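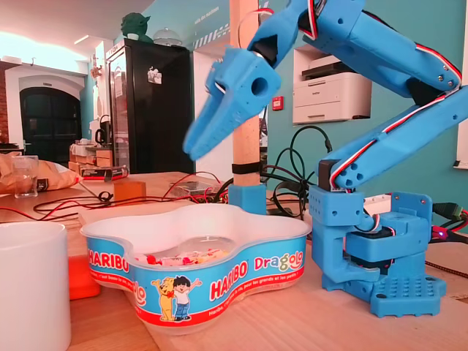

Light wooden tabletop with a candy bowl.

Search this site Go

How to Re-Oil a Light Wood Tabletop

By Digby McKinnon
5 min read
Print | E-mail

An oiled table needs a new coat when water stops beading on it. Put a few drops of water on the part of the table that gets the most use and leave them for five minutes. If they sit up in round beads, wipe them off and check again in a few months. If they go flat and leave a dark patch, the table is ready for oil.

These instructions are for solid wood or thick veneer that already has an oil finish. They will not work on lacquer, polyurethane or laminate. Oil can't get through those and will stay on top as a sticky film. If you don't know what you have, rub a little oil on a spot underneath the table and look at it an hour later. An oil finish will have taken at least some of it in.

What you need

Clear hardwax oil or a plain tabletop oil. I use Guvwood Natural. A small can does my kitchen table with plenty left over.
Sandpaper in 150, 220 and 320 grit
A sanding block, cork or rubber
Dish soap and warm water
Lint-free cotton rags, more than you think
Nitrile gloves
A white non-scratch pad
A metal bucket or can with a lid, for the used rags

Clear the table and wash it

Take everything off, including runners and felt pads. Add a squirt of dish soap to a bucket of warm water, wring the cloth out hard, and wash with the grain. Go over the whole top again with clean water and dry it with a towel. Grease is worst at the edges where people rest their arms, and it may need a second wash. Let the table dry overnight.

Don't use furniture polish with silicone in it at any stage. It leaves spots where the oil pulls back into little craters, and getting it out of the wood is a long job. If the table has been polished that way for years, wipe it down with mineral spirits with the windows open, let it dry, and wash it again.

Deal with stains first

White rings are moisture in the finish and usually go with light sanding. Dark rings have reached the wood. Sand those with 150, but feather the sanding out well past the ring so you don't leave a dip you can feel with your hand. On veneer, skip the 150 and start with 220. Veneer is thin and there is no fixing a hole in it.

For black marks left by a wet steel can or pan, sanding is often not enough. Oxalic acid wood bleach will take them out. Follow the label, wear gloves and eye protection, and rinse well afterward. Bleach lightens the surrounding wood too, so do the whole board from end to end and let the edge of the board hide the change.

Sand

Work with the grain, with the paper wrapped around the block. Use 220 over the whole top, then 320. You are only roughing up the old finish and knocking down the raised fibers, and a medium-sized table takes me 25 minutes by hand. Keep the pressure even. Don't lean on the corners.

There is no gain in going finer. A neighbor of mine, Tullio Caputo, took his table up to 3000 grit with a set of auto body pads, and the surface was so closed up that the oil hardly went in at all. He had to go back to 220 and start over.

Vacuum the dust with a brush attachment, then wipe with a barely damp cloth. Check from low down with a lamp at the side. Scratches across the grain show up clearly that way and will show up even more under oil. 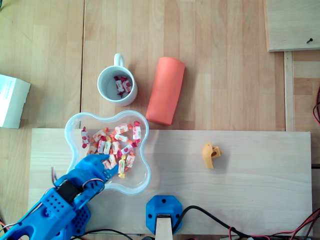
Pay attention to the joints between boards as well. Dust packs into them and turns to paste when the oil reaches it. A dry toothbrush gets most of it out.

Put on the first coat

Stir the can well, but don't shake it. Pour a small pool on the table and spread it with the white pad, going with the grain. You want the wood wet all over, with no puddles. Do one board or one strip at a time and keep a wet edge.

Leave it for 15 minutes. If a patch goes dull before then, give it a little more. Then wipe everything off with clean rags and keep wiping until a fresh rag comes away nearly dry. Most failures I have been asked to look at came from oil left on too thick.

Put on the second coat

Wait 9 hours, or whatever your can says if it is longer. Cold rooms slow it down; in November I leave it a full day. Rub lightly with a piece of worn 320, wipe off the dust, and repeat with about half as much oil. Two coats are enough for a table that was oiled before.

Used rags

Rags soaked in drying oil can heat up and catch fire by themselves. Soak them in water and seal them in the metal can, or lay them flat outdoors, one layer deep, until they are stiff. Do this before you clean up anything else.

Before you use it again

Light use is fine after 2 days. Keep water, hot dishes and tablecloths off for a week or two, and lift things into place so they don't drag across the new finish.

Print | E-mail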